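Ximena Urrutia
Tue 26 March

Thread on shoes by the front door. I've spent the long weekend sorting ours out and a few people asked what I did, so I'm putting it all in one place.

1/ We have a small tiled entry and a family that takes its shoes off wherever it happens to stop walking. By the end of a normal week you couldn't open the door all the way. That was the whole problem. I didn't need a mudroom, I needed the door to open.

2/ First job was getting every shoe in the house into the lounge room. Wardrobes, under beds, the back of the car, the laundry. Put an old sheet down first if you have carpet. I didn't and I was vacuuming grit until dinner.

3/ Pair them up before you decide anything. We ended up with 3 singles. One turned up later behind the dryer. The other two went in the bin after a week on the windowsill.

4/ Kids' shoes are quick. Get the kid, try the shoe on, press the toe. If there's no room it goes in the bag. Mine had been wearing school shoes a full size too small and hadn't said a word about it.

5/ Adult shoes are slow. I kept asking myself when I last wore something and the answer was usually a wedding. I kept one good pair of heels and one pair of flats. My husband kept everything, including the boots with the split sole, which he says he will glue.

6/ Someone will ask about the glue. He bought it last May. It's still in the packet.

7/ Storage. We had a Flisar bench with a lift-up lid, and it was no good for shoes. You throw them in, they go to the bottom, and you're digging for the left one at ten to eight. It's now at the foot of a bed with blankets in it and works fine there.

8/ What replaced it is a plain open rack, two shelves, 100 cm wide. Our wall between the door frame and the corner is 103 cm. Measure at skirting board height, not up at your waist. I measured at my waist the first time and had to send one back.

9/ Top shelf is for whatever gets worn every day. Bottom shelf is boots and the gardening shoes. Anything for best lives in a wardrobe. If a pair hasn't moved off the rack in a month I move it myself.

10/ No lids, no doors, no baskets. If it takes two steps to put a shoe away, it stays on the floor. I have tested this on three other people without telling them.

11/ Cleaning. Leather gets a damp cloth, then a dry one, then a bit of Nuvar cream in whatever colour is closest. I leave it overnight and buff it in the morning with an old sock.

12/ Knit sneakers are another matter. The dirt goes down into the weave and wiping only moves it about. I knock the soles together outside, go over them with a dry brush, then use a soft toothbrush and a little dish soap in lukewarm water. Laces out and washed separately in a mug.

13/ Don't put knits on the heater. I did that with a grey pair and the glue let go at the toe. Stuff them with newspaper, change the paper once, leave them near a window. 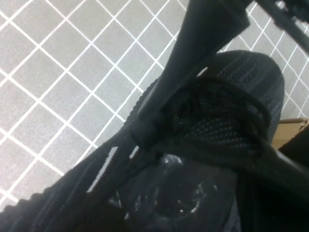

2 min read

14/ Black knit is the most forgiving to own and the most annoying to clean. You can't see mud on it from standing height, so it gets missed. Tilt the shoe to the light and check the ribbing across the toe, and the part around the laces. Grey tiles are much the same, by the way. Ours hide everything except on the white grout.

15/ On the grout – bicarb and water mixed to a paste, an old toothbrush (a different one), ten minutes on your knees. I do the bit inside the door and leave the rest for another day.

16/ Smell. Take the insoles out and air them. Bicarb in the shoe overnight, tip it out in the morning. I tried the Grulenau cedar things and they smell nice, but they fell out every time someone grabbed a shoe, and the dog took one.

17/ Where the old ones went: good pairs to the op shop, tied together by the laces so they don't get separated. Runners with no tread left went in the recycling bin at the sports store. The Quintanilla hiking boots went to my sister, who has had her eye on them for years.

18/ It took almost 3 hours, plus the rack, plus returning the wrong rack. The door opens. There were two pairs on the floor when I got home tonight and I put them on the shelf and didn't say anything.

19/ A couple of you asked about wet gumboots. They stay outside, upside down on two stakes by the tap. Check for spiders before you put your foot in.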